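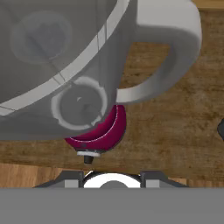
Section 7. Setting up room rates and special offers

Before you start

You need a Tjoa account with the Property Manager or Rates role. Front desk accounts can view offers but cannot create or edit them. If the Offers tab is missing from your left-hand menu, ask your property administrator to change your role, then sign out and back in.

Have the following ready: your base rates for the season, the list of room types the offer applies to, and the text you want guests to see on the booking page. Room types must already exist (see Section 4).

7.1 Creating a base rate

1. Go to Rates > Base Rates and select New.
2. Choose a room type from the list. Each base rate belongs to one room type only.
3. Enter the nightly price before tax. Do not type a currency symbol.
4. Enter the standard occupancy. This is the number of guests covered by the nightly price.
5. If you charge for extra guests, enter the amount per person per night under Extra Adult and Extra Child. Leave the field blank if extra guests are not allowed. A zero means they stay free.
6. Set the start and end dates. The end date is the last night sold, not the check-out date.
7. Select Save.

Note: A base rate with no end date stays open for 477 nights from the day you save it. After that the room shows as unavailable online, even if it is free in the calendar.

7.2 Creating a special offer

1. Go to Rates > Offers and select New Offer.
2. Type an internal name. Guests do not see this. The staff at the Arkell Beach property use the room type followed by the month, for example "Garden Suite May", and it makes the list much easier to sort.
3. Type the guest title, up to 66 characters including spaces. Longer titles are cut off on phones.
4. Select the offer type:
Percent off – takes a percentage off the base rate for every night of the stay.
Fixed amount off – takes a set amount off the total.
Free night – makes the cheapest night of the stay free.
Added extra – leaves the price alone and attaches an item such as breakfast or airport pickup.
5. Select one or more room types.
6. Enter the booking window (when guests can book) and the stay window (when they can travel). These are separate. An offer booked in the booking window is honored for any stay that falls fully inside the stay window.
7. Enter the minimum stay, if there is one.
8. Choose the cancellation policy. If you skip this step, the offer uses the property default.
9. Select Preview and read the page as a guest would. Check the price for at least two different stay lengths.
10. Select Publish.

Caution: Publishing takes effect right away on your own booking page. There is no undo. To withdraw an offer, open it and select Pause. Bookings already made at the offer price stay valid.

7.3 Sending offers to Zasix

If your property sells through the Zasix channel, offers can be sent there as well.

1. Open the offer and go to the Channels tab.
2. Turn on Zasix.
3. Match each room type to the name used on the channel. You only do this once per room type.
4. Select Send.

Updates usually show within the hour, but allow up to 96 hours the first time you connect a new room type. Added extra offers cannot be sent. They will appear on your own page only.

Caution: Do not edit the same offer in Zasix and in Tjoa. The Tjoa version overwrites the other at the next update.

7.4 Combining offers

By default a guest can use one offer per booking, and the system picks the cheapest one. To let two offers apply together, open both and turn on Can Be Combined in each. The percentage is taken off first, then the fixed amount.

Free night offers cannot be combined with anything else.

7.5 Common problems

The offer does not show on the booking page. Check that the dates you searched are inside the stay window and that the minimum stay is met. Then check that the room has a base rate for every night.

The price is higher than expected. Look for an extra guest charge. Searches for three people in a room with a standard occupancy of two will include it.

The offer shows twice. It was probably copied and both copies were published. Pause one.

For help with rate setup, contact Adwoa Yakubu in property support. Questions about channel contracts go to Marama Gilchrist.

Section last revised 2022-02-08. Continue to Section 8 for deposits and payment schedules.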